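# Teseck Tabletop Pair

Two arms, one work surface, and a whole lot of tidying up. The Tabletop Pair is our answer to the small jobs that eat an afternoon: sorting a basket, putting bottles back, clearing a packing bench between orders. We love watching it work!

**What's in the kit**

- Two arms with grippers, plus mounting rail
- Controller and a 16-foot cable set
- Hanik task software, with 70 starter tasks (baskets, bins, cups, bottles)

**How good is it?** Good at rigid things, and getting better at them with every release. Lajos Csizmadia ran the basket task 600 times on our bench in May and keeps finding new ways to trip it up, mostly with bags and anything floppy. Towels are slow. Socks are slower (but they do get there, and it's a joy to see).

Swapping grippers takes one hex key. Ekua Boateng wrote the setup guide, and it's worth reading before you bolt anything down.

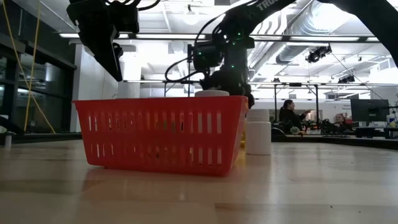
**Can it run a household chore without anyone watching?**

Only short ones so far, with the same objects in a space you've already taught it. For a full kitchen cleanup, plan on a person staying nearby to step in.

Questions about mounting or spare fingers go to Sabine Brandes at the Teseck parts desk.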